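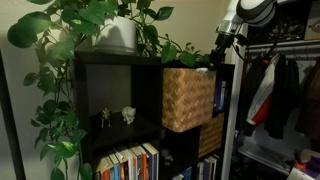

Figure 2. Arm at a woven basket in a cube shelving unit.

Planning & Purchasing | Set-Up Guides
Shares: 121 | Comments: 2

Section 2. Budgeting for a Home Shelving Station

1. Confirm the approved limit with Ilasbridge before requesting a quote. The standard limit for one station is $3,000.

2. Enter the gripper and wrist cable as separate lines on the Osilska order form.

3. Reserve $870 for furnishings — shelving, baskets, books and small household items.

4. Measure the reach to every compartment to be used, including those beside a door frame or closet.

Note: Plants and figurines may be charged to furnishings.

CAUTION: Do not order the arm until the mounting position has been approved in writing.

5. Send the completed form to Ayantu Yilma by the December cutoff.

Revised June 2019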